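Grustgate Equipment Fund: Frequently Asked Questions

Who may apply?
Any catering training centre planning to buy its first robot arm.

What does the grant cover?
The arm, its gripper and one wrist camera. Plates and trays come from your own budget.
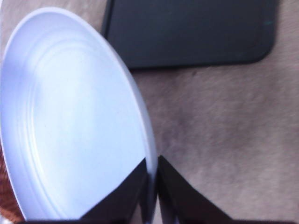

How much can we claim?
Up to £2494 per centre, with £122 set aside for delivery.

Should we budget for practice items?
Yes. Allow about 11 per cent of the total for tableware and food.

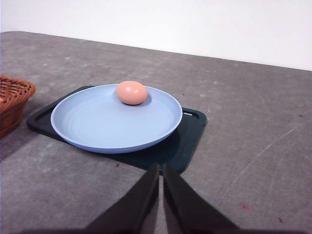
Quotations must be itemised and dated within two months of your application. Suppliers often leave out small goods, so please list them separately: a light blue plate on a dark tray is a cost in the same way as the gripper fingers. Send quotations to Hawi Ayele.

Servicing is not covered in the first year. 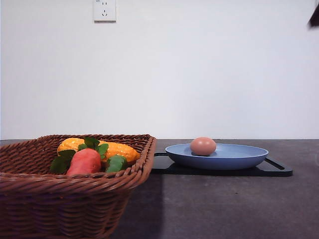

When will we hear the outcome?
Decisions are sent in October by Rory Mackay, Grants Officer.

Page last reviewed 25 Aug 2025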